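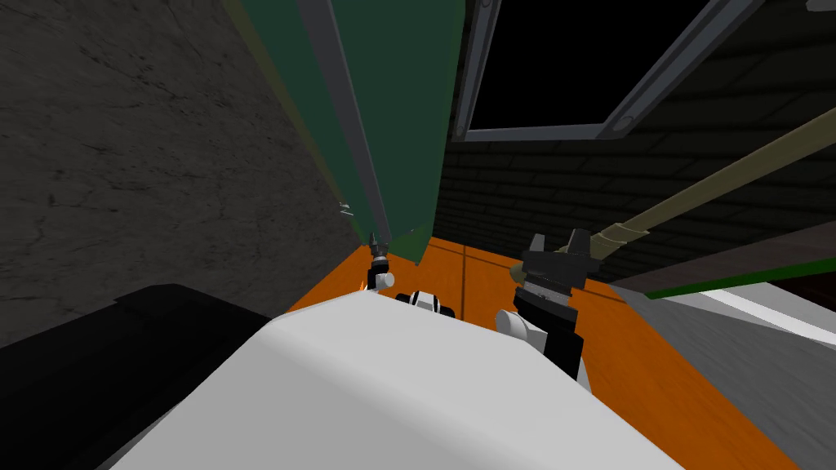 Fallov Classroom Simulator - club licence

Reviewed for the kit pages by Arwel Ruddock
December
14 comments | 30 shares

Fallov is a robot simulator sold to schools and clubs. You get a two-armed robot on screen, a set of rooms to put it in, and a block editor or plain Python to drive it with. The club licence covers 30 seats for a year. The Biltcombe after-school robotics club has had it since the start of term, and I have sat in on enough sessions to have opinions, most of them less glowing than the sales sheet.

What you get

The room pack is the main thing you are paying for. The sales sheet says "endless real-world variety". In use it means a small number of layouts with the walls, floors and fittings swapped over. One week it is brick and a window, the next it is concrete and an orange floor, and the students spotted the joins before I did. The variety does help a bit when you want to know if a program only works in the room it was written in. I would still not call it endless.

The task pack has pick and place, stacking, sorting, opening doors and a set called Long Objects, where the robot has to take hold of a pole by one end and get it somewhere else without hitting anything. Long Objects is the best part of the whole product. A pole is awkward in a cramped room, the far end swings out where you are not looking, and the students have to think about the whole length of it and not only the bit in the gripper. Gwilym Vaughan, who runs the club, has built half a term round it.

Grading is automatic and I don't trust it. A run scores on time, contact and final position, and it is quite possible to get a good mark by dragging the pole along the wall very slowly. Two of the older students found this in an afternoon and their scores have been useless ever since. Fallov say contact scoring will be stricter in the next release. They said that about the last one as well.

Running it

The box says it will run on "any modern laptop". It will start on any modern laptop. On the club's older machines the rooms take a long time to load, and with both arms moving the picture stutters badly enough that steering by hand is hopeless. Turn shadows off and it becomes usable. The first-person view is the default and the robot's own body takes up a good deal of it, so beginners spend a lot of time peering past themselves. There is a side view, hidden under Display, then More, then Cameras. Put it on a key on day one.

Python support is decent. The function names make sense and error messages point at the right line. The block editor is slower and loses your zoom level each time you save, a small thing that annoyed every student in the room, me included.

Does it teach robotics?

Some. It teaches planning a path, breaking a job into steps and reading back what a joint is doing. It does not teach what happens when a cable comes loose or a battery sags, and a grip that holds on screen is no promise at all about a grip in your hands. The brochure has a line about students being "competition ready". The club took programs written in Fallov to the Bumton schools' day and spent the morning rewriting them, as the real arm was slower to stop and the poles bent. They finished mid-table. I would have liked the brochure to mention bending.

Gwilym is kinder about it than I am. "They get a hundred goes at it before we ever plug anything in," he told me, "and I don't have to sweep up." I'll grant him that.

Licence details

Seats: 30, named users, can be swapped between terms
Task packs: 4 included, others sold separately
Saved runs: 3000 per club, after which the oldest are deleted without warning
Longest program: 2000 lines in the Python editor
Offline use: yes, after first sign-in
Hardware link: Lloyd arm kit only, cable not supplied

Watch the saved runs limit. A busy club will reach it, and the export button does one run at a time.

Should you buy it?

If you have no arm and no budget for one, it is better than slides. If you already own an arm, ask for the trial, load Long Objects on your worst laptop and see how far you get before you sign anything. The trial leaves out the grading, and I can't say I missed it.

Last updated: December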